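Fallance build, where things stand. Arm is on the base, gripper is wired and the wrist camera finally gets a steady feed.

The gripper fingers took 3 prints. The first pair flexed too much and the second had the slots too close to the edge.

Swapped the Dridance motor driver for a bigger one in March and it still cut out when the arm went to full stretch. Fault was a thin power lead. Cost me about 40 quid to learn that.

Speed is capped at 500 steps a second for now. Slow, but it stops where I tell it to.

Next job is reaching past the bedside table without clipping the edge. Head camera first, then wrist.

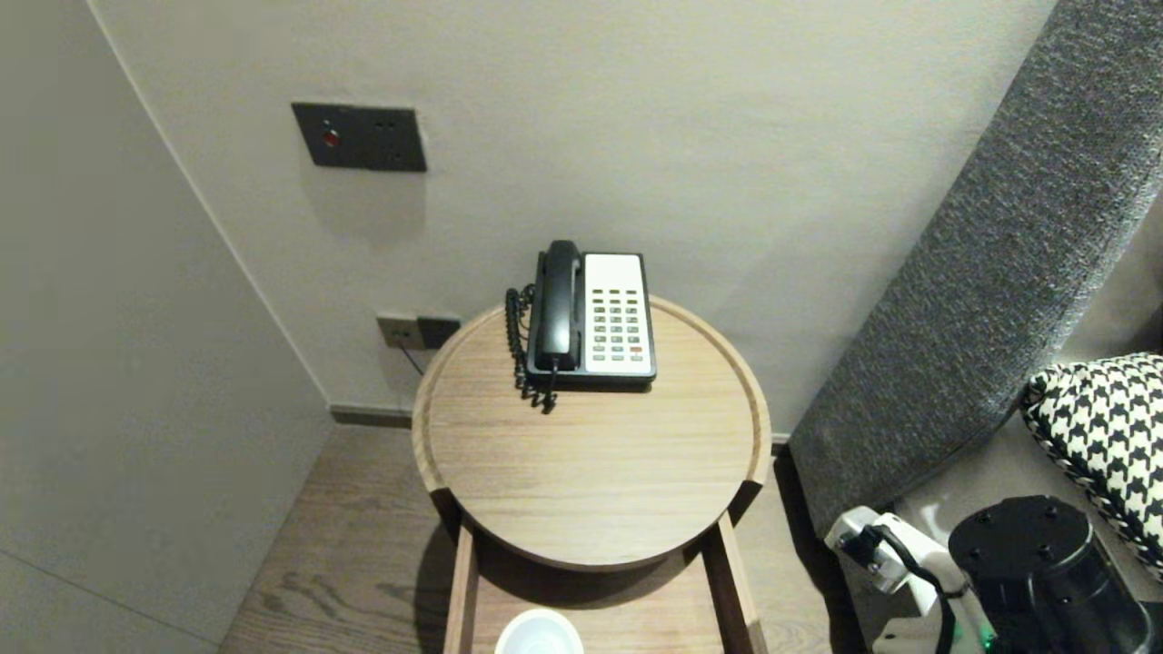
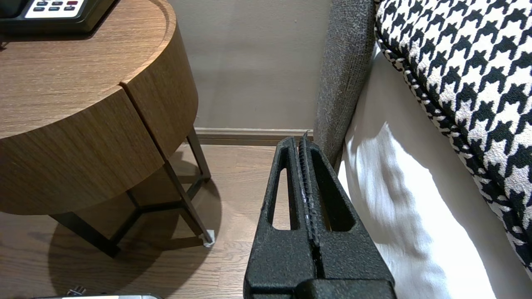 Gerlach asked whether the wrist camera still sees enough with the fingers shut, and reckoned tilting it up 2 degrees would help more than any change to the code.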